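Orkstead Guitar Works
Progress report on the Putudlow acoustic-electric project
May 12, 2019

Where we stand

The grant paid for a new under-saddle pickup and for fitting it to our Putudlow acoustic. The pickup exists and it makes sound. Whether it makes a better sound than what players can already buy is a question I can't answer yet, and I would rather say so now than in September.

We have built 5 guitars. Two of them have a weak high E string through the amp. Virk, who supply the preamp, put this down to our saddle slots. We measured the slots again and found them flat, so I'm not convinced. They have promised a revised board and we are still waiting for it.

Player trials

The Sosonstead shop let customers try one guitar against a standard model, and 154 of them filled in a card. Of those, 49 preferred ours plugged in. The shop called this encouraging. I don't. The amp settings were changed during the trial, and many cards say more about the looks of the guitar than its tone. I would not quote these figures in any sales material.

Unplugged, the comments were kinder, but that is the old bracing pattern at work and the grant had nothing to do with it.

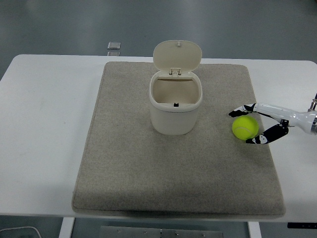
Money and schedule

Spending is within budget, mainly due to the late preamp order. Once that invoice arrives the cushion will be gone. The plan still shows a finished model by September. I think that holds only if the new board works the first time, which the last one did not.

Next steps

Repeat the trial with the amp settings locked.
Try a second preamp supplier alongside Virk.
Hold off on the gloss finish until the high E problem is solved.

We are not asking for more money in this period.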